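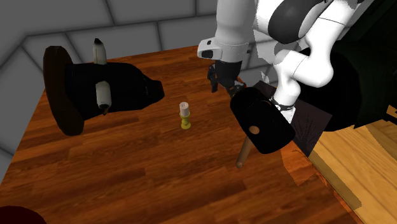
4. Tabletop chores: what the arm can do today

Read this section before you give the arm its first real task. Many owners of the Skellier arm expect that it will clean and repair from the first day. It will not. Chapter 3 taught you to move the arm by hand. This chapter tells you which chores are ready, which are half ready, and which you should still do yourself.

4.1 Chores by level

Ready: picking up one solid object from a clear table and putting it in a marked place. Mallets, closed cans and wooden blocks belong here.

Half ready: standing objects with a small base, such as a candlestick or a bottle. The arm can grasp them, but it may knock them over when it comes from the side. Stay near the stop button.

Not ready: striking with a hammer or mallet, folding cloth, pouring, cutting, and any work with a flame. Holding a tool and using a tool are two different skills, and the present software has only the first one.

4.2 Practice in simulation first

Every new chore must be tried in the simulator before it is tried on the real table. The simulator is included with the Hutsuliak control software.

1. Start Hutsuliak and choose New Table. Select the wood surface if your own table is wood, because the friction values are different.

2. Add the objects from the library. Do not add more than 8 for the first attempts.

3. Leave a free space of one hand width between the objects. If two objects touch, the program often takes them for one.

4. Choose the target object from the list on the left. The gripper moves above it and waits.

5. Look at the arm from the side view and also from the top view. In one view the arm can hide a part of the target.

6. Press Run Slow. Do not use Run Normal until the same task has succeeded in 9 attempts one after another.

7. Save the task with a name that you will understand later. "Test" is a bad name when you have eighteen of them.

Note: A task which succeeds in simulation can still fail on the table. The simulated handle of a mallet is always perfectly smooth and its weight is always known. In our Drorham workshop we ran the mallet task 3,000 times in simulation, and on the real table we still had to correct the grasp point closer to the head.

4.3 Grasping tools with a long handle

1. Set the grasp point on the handle, near the head. If you grasp the far end, the head hangs down and turns in the fingers.

2. Set the approach to Vertical.

3. Set the force to Medium. High force can leave marks on soft wood.

4. Lift only a little and pause. If the tool rotates, put it down and move the grasp point.

CAUTION: Do not reach under the arm to straighten an object while the arm is paused. Paused is not the same as stopped. Press the red button first.

CAUTION: Candles must be unlit and cold.

4.4 If the chore fails

The gripper closes on air: repeat the table calibration from section 2.6. This is the most frequent cause.

The arm stops above the object and does not go down: another object is too close to the path of the wrist. Move it away, or choose a different approach angle.

The object falls during lifting: wipe the finger pads with a dry cloth and try again with the grasp point moved.

Please send failed task files to the Flirthorpe support desk, also when you found the solution yourself. Svyatoslav Romaniuk reads them and updates the list in 4.1. The last change was in November, when closed cans were moved from half ready to ready.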